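Bulldale Staff Handset Program: March Update

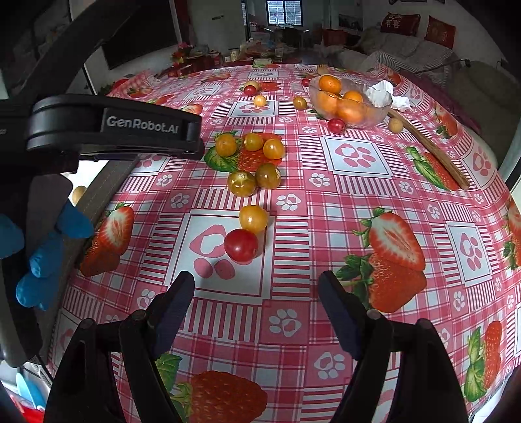

A cherry tomato on a checked tablecloth.

The Device Services Office has completed its review of handsets for field staff. Beginning in March, the Plornodeck 2 will replace the Hindent model as the standard issue phone. The new handset supports two SIM cards and is supplied with a protective case and a charging cable.

A total of 571 staff members are eligible for replacement in this round. Requests must be submitted through the Nambiar portal and approved by a department supervisor. Photos and contacts should be backed up before the exchange. Attachments sent from the new handset are limited to 2048 KB each.

Hindent phones must be returned within 31 days of the exchange. Questions about eligibility may be directed to Atieno Mbwambo, and questions about data transfer to Prakash Hegde.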